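Zestolico two-arm handling station – demonstration visits

The Zestolico is a table-mounted station with two arms, each fitted with a parallel gripper. It is meant for soft goods: bags, pouches, folded textiles and anything else that changes shape when it is picked up. Visitors can see the station work at our Plurkutstead showroom before they order or rent.

A visit lasts 188 minutes, including a break. Mawuli Sarpong runs the morning part at the table. Dede Asamoah takes the second part, which covers programming, floor space and service contracts. Groups are limited to 5 people so that everyone can stand near the table.

We start with bags. Straps slide, side panels fold in, and the top opening rarely ends up in the same position twice. A program written for cartons will usually fail on the first try with a tote. 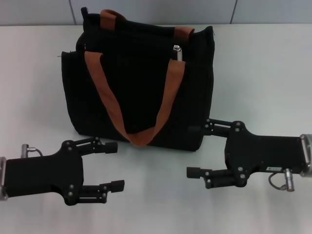

Sessions can be booked for any Thursday. Doors open at 9:15 a.m. and the arms are running by 9:30. If you want your own product on the table, send us two samples a week ahead, with the weight and the outside measurements. Samples go back with you at the end of the visit unless you ask us to keep them for a longer trial.

Visitors may ask for a task to be repeated, slowed down or stopped at any point. Mawuli will also move the item by hand between runs if you want to see how the station handles a different starting position. We don't edit the program in advance to suit a customer's sample – if a grasp fails, you will see it fail.
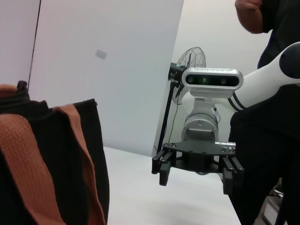 Most questions on a visit are about sensing. Each customer has different lighting and different materials, and the settings from our room may need changing in yours. The depth camera sits at the wrist, above the gripper, and has three lens openings in its dark front face. It travels with the arm, so allow space for the housing as well as the fingers when you plan shelves or bins near the table. The Grornum software package covers calibration and is included with every station.

Ordering and rental

The station is sold under order code 354. The rental version comes with the same arms and grippers and includes one day of operator training at your site. Replacement finger pads are sold through Ackah, our parts supplier, and should be ordered separately. Delivery distance is charged beyond about 400 miles from Plurkutstead.

To reserve a place, write to Dede Asamoah at the showroom desk with the number of visitors and a short note on what you handle now.

Page last updated: January

Contact | Copyright Zestolico | Back to top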